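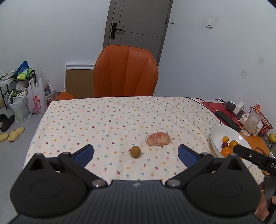

Trerniva robotics club is into its November fruit-sorting project, and sign-ups are up again. Students work the hand-held grippers themselves, picking up fruit and setting it in a bowl. Oranges and a plum in there so far, half a peeled tangerine still out on the cherry-print cloth. Club log stands at 3,164 tries, over 30 students taking turns. "Peeled ones are the hard part, they squish," said coach Donal Ó Briain. Next meetup 4 pm, bring yuor own fruit if you can.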